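Open Day at Skalloteo: Questions I Got Afterward
14 comments · 37 shares

I wrote last week that I was going to see the computer recycling robot at Skalloteo. These are the questions that came in, with the answers as well as I can give them.

Was it really working, or was it a show?
Both. The arm went into open desktop cases and tried to deal with the drives. It was also a demo that had clearly been rehearsed, on machines the hosts had picked. I asked if I could bring in one of my own old towers and was told maybe in October.

What is it supposed to do?
Get hard drives out of old office computers so they can be wiped or shredded. Claltex, which takes in the old machines, pays people to do this now. The pitch is that the robot takes over the dull part.

How fast is it?
The handout says 108 drives a shift. I stood there for almost 115 minutes and did not see anything close to that pace. When I asked how long the shift was, I got two different answers from two people.

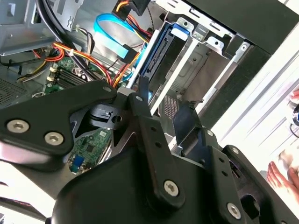 Do cables give it trouble?
That was my main question too. Itziar Lorente, who ran the afternoon session, said loose wiring is the hardest part and that they are "still collecting cases." I take that to mean it doesn't handle them all yet. I'd like to see a failure rate in writing, and there wasn't one on the handout.

Does it run by itself?
Ask them that, and ask twice. The flyer says "hands-free." I would want to know how many times per shift a person reaches in, and who gets counted as staff when they do.

What does it cost?
No price was given. A man from Munetti, the reseller, said it would "pay for itself" at 800 machines a month. Our whole county program doesn't see that many, so for us the math is over before it starts.

Is it safe to stand near?
There was a line of tape on the floor and we were told to stay behind it. I asked for the stopping distance and was promised an email. Still waiting.

Can I go see it?
Yes, there's another round at 6 p.m. next month at the Marwat building. It's free, and you need to sign up at the front desk. Parking is bad.

Would you buy one?
No. I'd go back in a year and ask the same questions. A person with a screwdriver gets a drive out pretty quickly, and I haven't seen a number that beats that on mixed junk from real offices.

Contact | © All rights reserved | Back to top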